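The putting mat, seven months on

Mar 2, 2026

I held off writing this one because I wanted a full off-season with the thing before I said anything. I bought the Merner mat last August, after a summer in which I three-putted more often than I care to put in print, and I have rolled balls along it most evenings since. My handicap has not moved. It was 7 when I unboxed the mat and it is 7 now.

That doesn't settle anything, I know. A handicap is a blunt tool and I played very little between the first frost and last week. But the box promised I would "feel the difference in 3 sessions", and I would like to know what difference they had in mind.

The mat cost me $129, plus shipping. For that you get a strip of synthetic turf, a foam ramp at the end and a printed alignment line down the middle. The line is my first complaint. It is lovely to putt along. You set the face square to it, you roll the ball down it, the ball drops, and you feel like a genius. Then you go out to a real green, where there is no line and the cup is sitting on the side of a hill, and you are the same golfer you were before, only more confident. I'm not sure the confidence helped. My first round back I charged a birdie putt at Kuusk, on the fourth, and had more left coming back than I'd started with. 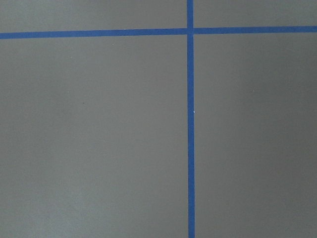

The second complaint is speed. Merner says the surface plays like a fast club green, and maybe it does at some club. It is a good deal quicker than anything at Kuusk, where the greens in spring are like putting through a bath mat. So all winter I trained my hands to hit it softly, and now I leave everything short except the one on the fourth. You can flip the mat over for the slower side, but the slower side has a grain to it that pulls everything left, and I got tired of aiming at the skirting board.

I did try to be fair about it. In January I gave up the line altogether and did the drill from the Dindex app, the one where you putt to a spot and try to die the ball on it instead of holing out. I liked that better. It is dull, and the app nags you, and it wants a subscription after the trial that I was never going to pay. Still, distance control is the part of putting that loses me shots, and at least the drill was aimed at it. You could do the same thing on a hallway carpet with a coin. I did, one night when the mat was rolled up for company, and couldn't tell you it was any worse.

What bothers me is how this stuff gets sold. Every ad has a percentage in it. Sendirov, who make the mirror everybody at the club seems to own now, claim 90 per cent of their customers "putt better". Better than what, measured by whom? I wrote and asked. I got a polite reply and a discount code. I used the code, so I suppose they know their business, and the mirror told me my eyes were inside the ball. I moved them. Then I missed on the other side for a fortnight and moved them back.

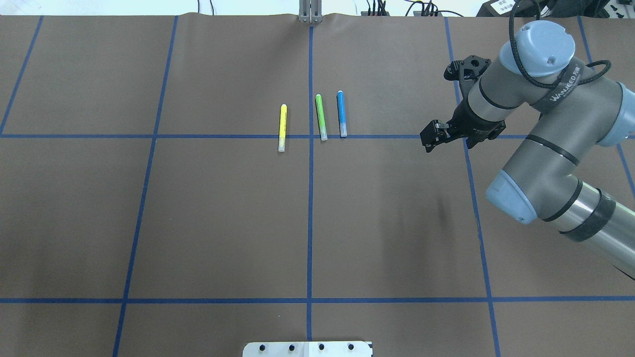

Is a putting mat worth buying if you only play on weekends? I'd say spend the money on range time or a couple of extra rounds first, and get to the practice green early enough to hit a few long ones before you tee off.

If someone gives you a mat, use it. It keeps a club in your hands in February, when the alternative is watching other people play in the sunshine. My stroke does look a bit tidier in the hall mirror (the regular one, not the Sendirov) and I'm less jumpy over the short ones, though I was less jumpy the spring before last too, with no mat in the house.

I'm keeping mine until the greens at Kuusk get their first proper cut, and then it goes on the club swap board. The colour has faded a little down the middle and the ramp squeaks. Otherwise good condition. Pick-up only, and no, the mirror isn't included.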